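Research Associate in Robotic Handling of Soft Materials

Holroyd Institute for Applied Automation
Soft Materials Group
Full time, fixed term for three years
Closing date: 15 February 2018
Expected start: April, or as soon as possible afterwards

The Holroyd Institute invites applications for the post of Research Associate in the Soft Materials Group, led by Dr Anneliese Wegener. The person appointed will work on Relico, a project on how robots can learn to pick up, spread, turn and fold textiles by following examples given by people.

Background to the post

Rigid parts can be described to a robot by their shape and position. Cloth cannot be described so easily. A piece of knitted fabric changes shape each time it is touched, hides parts of itself in its own folds, and stretches by a different amount depending on the direction of the pull. Methods that work well for boxes and machined parts often fail when the same arm is asked to lift a garment by its edge.

In Relico, people carry out handling tasks with hand-held gripper tools fitted with cameras. The recordings are then used to train a control policy, which is tested on a robot arm carrying a gripper of the same shape. The first phase of the project produced a set of 3,380 recorded demonstrations. Policies trained on the full set were more reliable at finding and holding an edge than policies trained on recordings made by remote control of the arm, and the recordings themselves took less time to make. The gain was clearest for thick and textured knits and smallest for thin woven cloth. 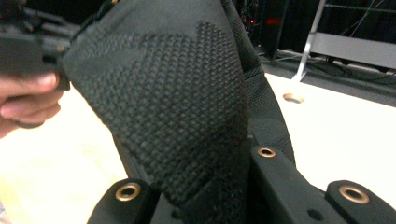
The second phase will examine why the method performs unevenly across materials. Two explanations are under study. The first is that thin cloth offers too little visual detail close to the fingers for the policy to judge whether the grip is secure. The second is that people correct a slipping grip by feel, and that these small corrections are poorly represented in the recordings. The Research Associate will design and run the experiments needed to separate the two, and will have a large say in the direction taken afterwards.

Duties

The Research Associate will be expected to:

plan and carry out experiments on the handling of knitted and woven textiles, under the general direction of the project leader;

train and test control policies from recorded demonstrations, and maintain the software used to do so;

improve the procedure by which demonstrations are checked, labelled and accepted into the project data set;

compare results obtained at Holroyd with those of the partner laboratory at Sorkum, where a different arm is in use;

write up results for journals and conferences, and present them at the project meetings held twice a year;

give day-to-day guidance to doctoral and master's students working on related subjects.

A small amount of teaching may be agreed with the head of department but is not required.

Person specification

Applicants must hold a doctorate in robotics, computer science, mechanical engineering or a closely related subject, or must have submitted their thesis by the date of appointment. They must be able to show experience of machine learning applied to physical systems, sound programming skills in Python or C++, and a record of published work suited to the stage of their career.

Experience in one or more of the following would be an advantage: learning from demonstration; the design of grippers or fingertips; tactile sensing; the mechanical testing of textiles. Applicants from a textile background who have since moved into automation are encouraged to apply. A good working knowledge of written and spoken English is required.

The group and its facilities

The Soft Materials Group forms part of the Department of Automation. Dr Joaquín Fuentealba is responsible for the learning methods used in Relico, and Dr Fereshteh Nikzad for gripper design and for the mechanical testing of samples. The post holder will work closely with both. The group has its own workshop for printed and machined parts, and shares a computing cluster with two other departments.

Fabric samples are supplied by Brarico under an agreement covering the length of the project. The present collection holds 446 samples, catalogued by fibre, weight and construction. Results may be published freely once Brarico has had thirty days in which to comment.

Terms of appointment

The appointment is for three years, subject to a probationary period of six months. Salary will be set on the institute's research scale according to qualifications and experience. A relocation allowance of up to 900 euros may be claimed by those moving to take up the post. Travel to Sorkum is paid for by the project.

Requests for part-time work will be considered. The institute welcomes applications from all qualified persons and will make suitable arrangements for applicants with a disability, both at interview and in the post.

How to apply

Applications should consist of a covering letter of no more than two pages, a curriculum vitae with a list of publications, a copy of one paper or thesis chapter, and the names of two referees. Referees will be contacted only for those invited to interview. All papers should be sent as a single file to the personnel office, for the attention of Hicham Berrada, and must arrive by the closing date.

Interviews will include a short talk on past research and a visit to the laboratory. Informal questions about the research may be put to Dr Wegener, and questions about the terms of the post to Sorcha MacRitchie in the personnel office.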